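## 3. Loading the rack

Before you start, the rack must be fully assembled (Section 2) and standing on a flat, hard floor.

1. Place the rack near the back wall of the storage area. Leave at least 3 inches clear at the open end.
2. Check the screws in the upright side piece. Tighten by hand with the supplied driver.
3. Press down on each tier in turn. If the rack rocks, loosen the side screws, level the frame and tighten again.
4. Stand any cushion or pillow on the floor beside the rack, leaning against the wall. Do not hang it over the rails.
5. Lay out the boxed and packaged items on the floor in front of the rack before loading.

**Caution:** Do not use a power driver on the side screws. The wood can split.
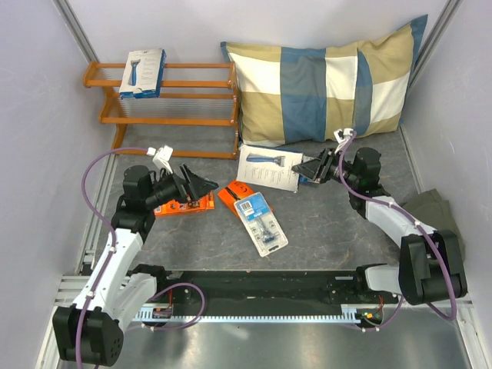 6. Load the bottom tier first, heaviest items at the back.
7. Set flat boxes, such as razor packs, on the top tier. Each box must rest on both rails. A box narrower than the gap goes in a tray (Ellthorpe tray, sold separately).
8. Turn printed fronts outward so that labels can be read without lifting the item.
9. Wait 30 minutes, then recheck the screws.

**Note:** The Ellthorpe tray fits the top and middle tiers only.

**Note:** Wipe the slats with a dry cloth. Liquid cleaners dull the finish and can leave marks on packaging.

If a rail bows under load, unload that tier and see Section 5, Replacement rails.

Revised 9/9/19, B. Shukla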